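Wellomley Repair and Reuse Fair: was it worth the drive?

The flyer for the Wellomley fair promised "a full day of hands-on repair" and over 700 items saved from the dump last year. I would like to know who did the counting. A toaster that gets looked at and handed back still goes in somebody's total, I suspect.

We went on the Saturday and paid two dollars each at the gate, plus parking, which the flyer left out. The main hall was packed by late morning. Half the stands were selling things. Unby had a big display of refillable cleaning bottles, all of them new, and I had trouble seeing what they had to do with repair. Skovero was taking sign-ups for a phone battery plan with a monthly fee. The woman at the desk was pleasant, but she couldn't tell me what happens if you cancel.

The sewing tables were the best part. You could bring in a coat with a dead zipper and be shown how to replace it yourself, at no charge, and people were taking their time over it. I wish there had been more than two tables. The line for them went past the coffee cart.

I was less sure about the computer side. The talk on keeping an old desktop going was sensible enough, if you already knew the words. Changing a processor means getting the right chip for the socket on the motherboard, and the speaker rushed through how you find that out. Most people near me had come in with slow laptops, and a talk about desktops wasn't much use to them.
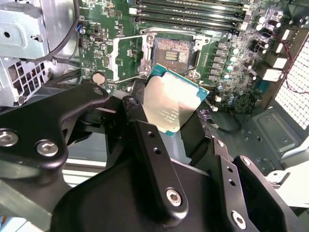 Food and getting there

Lunch was soup or a cheese roll from Hattar, and the soup ran out early. The shuttle from the station is supposed to run every half hour. It did not, at least in the afternoon - we gave up and walked.

Would I go again? For the sewing tables, maybe, if I had something to mend and got there when the doors opened. I came home with the same broken lamp I took.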